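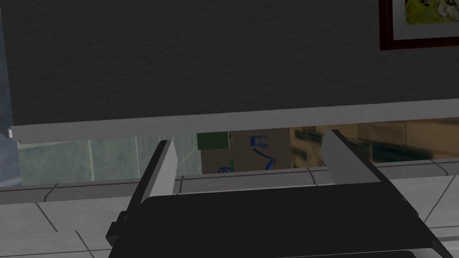 Sedance vs. Pant, 10 rounds, Friday

ringpost19
Compubox-style count from my own rewatch: Sedance threw 517, Pant threw more but landed fewer. Two judges had it wide for Pant. I don't see it.

Nuvwood
You're scoring volume landed. Most of Sedance's were range jabs on the gloves. Pant took rounds 4 through 8 with body work.

ringpost19
Round 6 was even at best. Watch his lead foot, he's out of position on every hook.

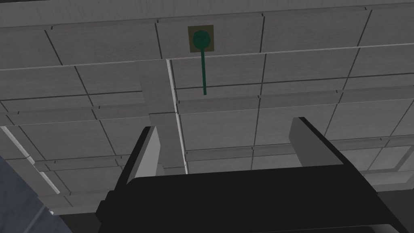
Green disc and rod on gray tile

Ataberk Yurt
Out of position and still landing. I had it 96-94 Pant. Wide cards are wrong, the winner isn't.

Nuvwood
Agree on the winner. 97-93 for me.

ringpost19
Then we differ by 2 rounds, 6 and 7. Rematch talk is for March at Zurna Hall. Does anyone know if it's 10 or 12?

Ataberk Yurt
12, last I read. Not signed.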